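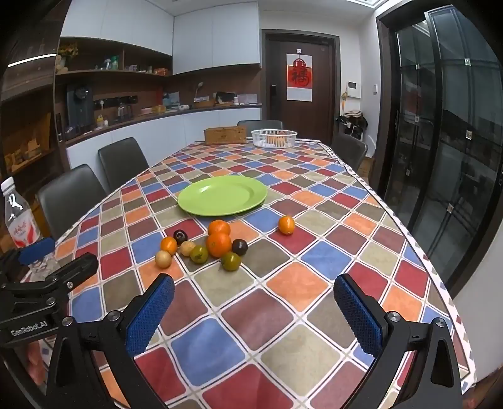

Psarras clinic, progress to the end of June

The health post at Psarras stayed open through the quarter and treated around 900 patients. Three nurses are on duty by day. The road from Alta was closed for 24 days, so medicines came by boat. Abelardo Bravo has taken over supply from Mogens Skov.

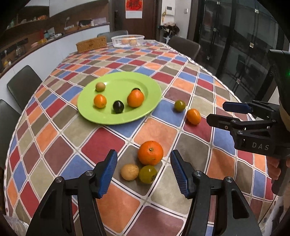

When will the night shift start again?
In August, once the Drultell generator is repaired and the guards are back at the gate.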